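Trovitz sets out budget for second picking cell

September 13, 2022

Trovitz, the mail order firm that sells garden, bath and children's goods, has agreed a plan to buy a second robot picking cell for its returns building at Prosavgate. The order is expected to be placed before the end of the month, once a final quote has come in for the gripper and its spare parts.

The first cell was set up in the same building last year. It takes single items out of a bin of mixed goods and passes them on for checking and repacking. Until now it has been treated as a trial and paid for out of the site's repairs budget. Under the new plan both cells will have a budget line of their own, covering parts, servicing and staff training.

Imad Mahasneh, who manages equipment buying for the firm, said the change should have been made sooner.

"We bought the first arm as if it was a pallet truck," he said. "You pay for it, it arrives and you get on with the job. Then the small bills start. Cables, finger pads, a day of somebody's time to set it up again after the bench gets moved. All of it was going through on repairs and it made the repairs budget look terrible."

The site logged 663 hours of running time on the first cell before the plan was drawn up. Mr Mahasneh's team used the log to work out which parts needed replacing most often and how long the cell stood idle waiting for them. Cables came top of the list, followed by the pads on the gripper fingers. The longest single stoppage was 11 working days, when a replacement joint had to be sent from abroad.

As a result, the firm will keep a set of spares on site from the start. The supplier, Qudah, has been asked to price the arm, the gripper and the spares separately, so that the gripper can be changed later without reopening the whole contract. Provska, which was also asked to quote, offered a lower price for the arm but could not hold spares in the country.

The kind of goods going through the bins has also had a bearing on the choice. Returns come back in no particular order, and a long thin item may be lying next to something soft or something round and flat. A suction cup was considered and is cheaper to run, but staff felt it would struggle with too much of the stock. The new cell will have a gripper with metal fingers, as the first one does.
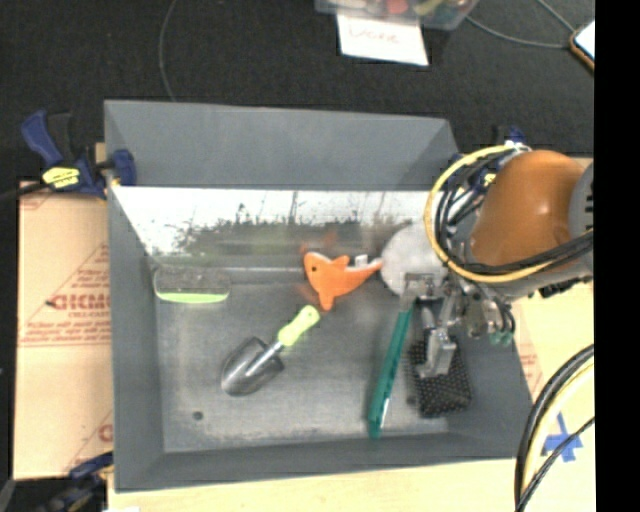
Money has been put aside for the bench as well as the robot. The first cell was built on a table that was already in the building, with clamps used to hold things in place, and the team found that a bin only has to shift a little before the arm needs setting up again. A fixed frame for the bin is included in the new order. So is a set of spare bins, after several delivery dates for the present type slipped over the summer.

Lighting was the other item that nearly got left out. Mr Mahasneh said shiny surfaces can confuse the camera software, and that the team had spent more time on glare than on any other fault. The plan allows for two overhead lights with diffusers, and for a matt lining to be tried in the bins before any more are ordered.

"It's a cheap thing to test," he said. "If the lining works we'll do the lot. If it peels off in a week we've lost very little."

The cost will be spread over three years, with the largest payment due on delivery. A smaller sum is held back until the cell has passed its acceptance test, which will be carried out at Prosavgate using returned stock. The firm asked for this after the first cell was tested at the supplier's own workshop with boxed samples - a much easier job than the one it was given afterwards.

No jobs are expected to go. Staff on the returns benches will continue to check and repack by hand, and three of them will be trained to run the cells, clear stoppages and change the finger pads. The first cell currently depends on one trained operator per shift, and it is switched off when that person is on leave. Training time has been costed into the plan for the first time.

A service contract is still being discussed. Qudah has offered a yearly visit with telephone support, but the site would like two visits in the first year and one a year after that. Mr Mahasneh said he was prepared to pay for the extra visit, provided the cable runs were checked each time.

Floor space has been cleared beside the existing cell, and an electrician is due to fit a separate supply there later in September. The compressor will stay where it is for now. A request for a third cell was looked at but has been put off until there is a full year of figures from the second.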